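Ticket 161: Lonis drip controller, zone 3 not running
Opened by Shiela Lacson, Wednesday

Zone 3 (the young maples at Seridley) skips every cycle. Swapped the solenoid, no change. Line pressure looks great! 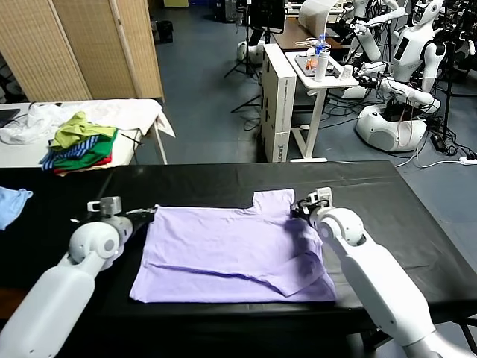
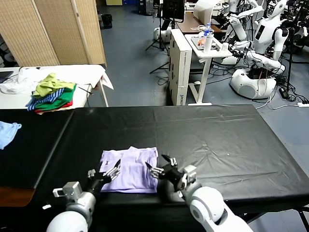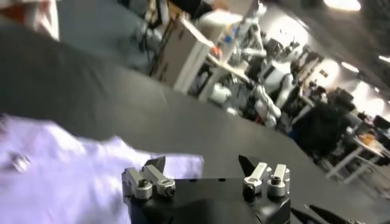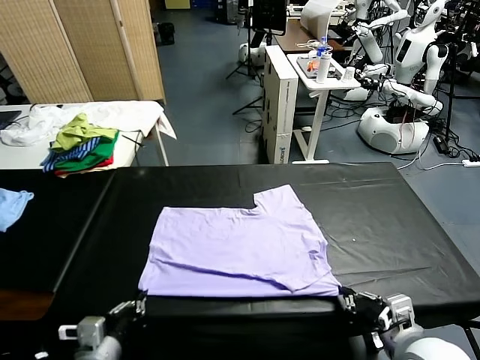 Lavender cloth on the table, all four views

Update, 4:10 pm: Found it! The common wire was loose under the cap at the Nolora valve box. Re-stripped it, new gel cap, and zone 3 ran its full 36 minutes. So happy for those maples! Leaving open until Ignacio checks the morning cycle.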